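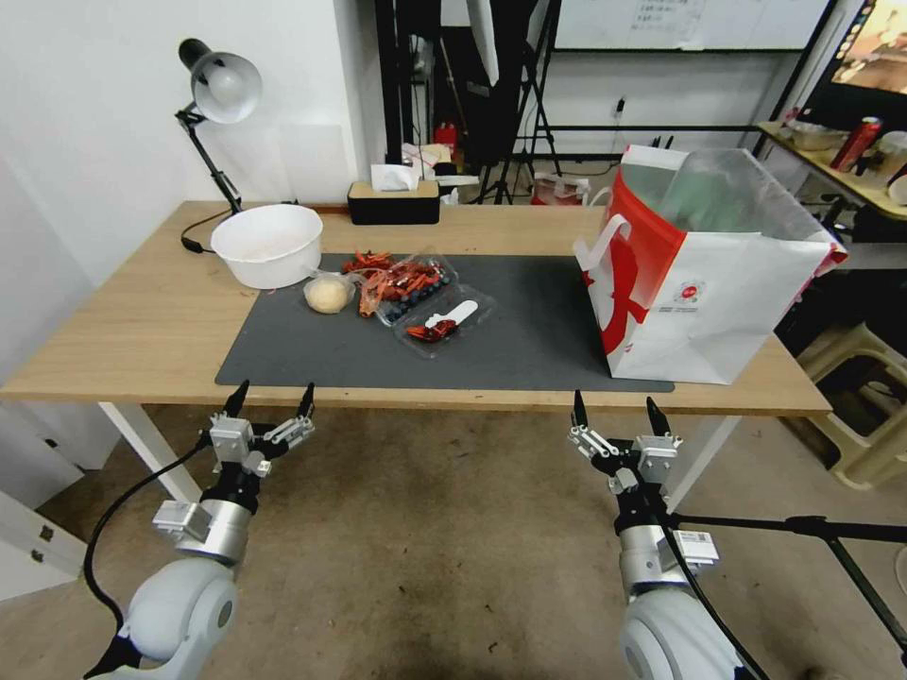
Bench, October, before clearing. Dough in its bag next to the bowl, chilies on the mat.

Notebook, dried chili and berry dough, entry 6

Started 3:40 in the afternoon, later than planned. Writing this up as I go so I don't tidy the story afterward.

The claim we are supposed to be checking is the one on the Cliviria recipe card: that dried chili and blueberry folded into a plain wheat dough gives "even heat and no bleeding." I have my doubts about both halves. Even heat depends on how small you chop, and the card says nothing about chopping. Bleeding depends on the fruit, and the card treats a blueberry as a blueberry.

Dough first. 300 g flour by the card, and my ball came in short after kneading, 290 g on the scale for flour that actually made it into the bowl. The rest is on me and in the sink. I did not correct for it. Past entries show people topping up with a pinch here and there and then reporting the card's number, and then we wonder why no two batches match. Water was 134 g by the scale we use for everything. I don't fully trust that scale under 200 and have said so before.

The piece in the bag is only what I held back as a plain control, so don't go hunting for the rest of the flour in it. It's small. Pale yellow, which I keep looking at. Flour and water shouldn't give that much color. Could be the lamp. Could be the flour, the new sack is the Pruklow one and the old sack was whiter as I remember it, but memory is not a measurement. Next time put a pinch of each flour side by side on white paper before anybody starts arguing.

Chilies. They ended up in a clump on the mat and a few got in with the blueberries, and there are some in the tray with the spoon as well. So for the berries in that container I can't claim they are chili-free. That matters, since the plan was a berry-only piece for comparison. I could pick the chilies out, but dust and seeds don't pick out. Marked the berry-only piece as spoiled for the heat question. It's still good for the color question.

Also the spoon. The card measures chili by the spoon. A plastic spoon of whole dried chilies is mostly air, and a spoon of crushed ones is not. I tried both on the scale and the crushed spoonful was clearly heavier, every time. I won't write the figures down because they were at the bottom of what that scale can do. But a recipe that hangs its "even heat" on a spoonful of something that can be packed or not packed has no business promising anything.

4:25. Folded chopped chili into one piece and berries into another, by hand, gloves on. The berry piece streaked as soon as the skins broke. Purple in the folds, gray at the edges. So much for no bleeding. To be fair to Cliviria, I was pressing harder than the card's "gentle fold," whatever that is, and I had no way of keeping the pressure the same between pieces. I'll do one more with the berries chilled first, as the Alska notes suggest. The Alska notes also say that chilling fixes cracking, sticking and sour smell, so I'm taking them with a good deal of salt.

4:50. Chili piece cut in four. Two quarters had plenty of red showing, one had a little, one had a single flake. That is my chopping and my folding, one batch, one pair of hands. It doesn't prove the card wrong. It does mean that if somebody tastes one quarter and says "mild," I'm not going to enter it as a result.

Things to sort out before the next round:

- Lids. Chilies should stay in something closed until they're weighed. Same for the berries.
- Wipe the mat between pieces, and change gloves. I changed gloves once. Should have been more.
- Label the bag with flour and time. Mine went in without a label and I'm relying on this page.
- Paper bag off the bench while weighing. It takes up the right-hand side and I kept working around it.
- Ask for a scale that reads properly at low weights. Third time of asking.

There is a suggestion going around that we write this up with the Doãn batch as if they were one series. I'm against it. Different flour, different bowl, and I can't find a note of how long that dough rested. Two loose batches put together make one bigger loose batch.

5:15. Control piece still bagged, resting. No visible change that I'd swear to. Will press it with a thumb at 6:00 and write down what happens, including if nothing does.

6:05. Pressed. Dent came back partway. No idea what the card would call that.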